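Setting a Tray for One
======================

I've been eating supper off a tray two or three nights a week since I moved into the flat on Fairclough Street, and I have become a little fussy about how it gets laid. My sister laughs at me for it. But a tray that's set well feels like a proper meal, and a tray that's set badly slides into your lap somewhere between the sofa and the second bite, so I thought I'd write down how I go about it.

**What you'll need**

- a tray with a raised rim and rounded corners (square corners collect crumbs, and you'll be after them with a toothpick)
- one flat plate, dark if you have it
- a small bowl or a cup, if there's soup or tea
- a napkin and whatever cutlery the meal asks for
- a clear stretch of table, a good bit bigger than the tray

**Choosing the tray and plate**

Put the plate on the tray before you buy either one, if the shop will let you. I carried my plate across town to Florkden in a tote bag wrapped in a dish towel, and the lady at the counter was very nice about it! You want the plate to sit flat inside the rim with enough room left along one side for a fork and a cup. A plate that rides up on the rim will rock every time you cut something.

As for color, I'm fond of a dark plate on a pale tray. Eggs look wonderful on it, and so do carrots and anything with a bit of butter. Rye toast disappears, I'll admit, but it tastes the same.

**Laying it**

1. Clear the table and wipe it down. Do the underside of the tray too - a stray grain of rice under there is enough to make it wobble.
2. Lay the tray flat, with a long side toward you.
3. Bring the plate over and set it down left of the middle. Hold it by the rim, lower the far edge first, and let the near edge follow.
4. Give the plate a gentle push with one finger. If it skates, take it off and put a damp napkin underneath, folded flat.
5. Cup on the right, cutlery on the right, napkin wherever there's room. 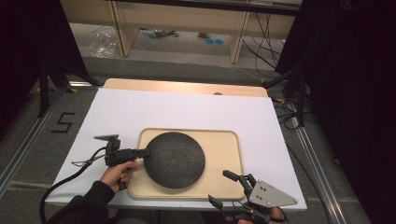
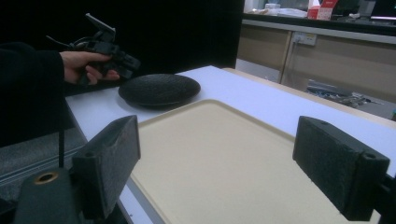
Brigitta Wyss

I lay the plate before I dish up, and then fill it on the tray. For years I did it the other way around, carrying a full plate of stew from the stove and trying to land it between a cup and a spoon, and I have the stained tablecloth to show for it. With the empty plate you can fiddle as much as you like.

**Carrying it**

Hold the tray by its short ends, with your thumbs on the rim and your fingers spread underneath. The heaviest thing should be closest to your body. If that's the teapot, move the teapot, even if it spoils the arrangement. Walk a touch slower than feels natural and look at where you're going - watching the cup only makes it slosh more.

**Afterward**

Wash the tray the same evening. Warm water and a soft cloth will do for mine, and I stand it on its edge to dry against the bread box. Check the label on yours before you soak it, especially if it's wood. The plate goes back on its shelf, the napkin goes in the wash, and if there was honey involved, run the cloth around the inside of the rim a second time.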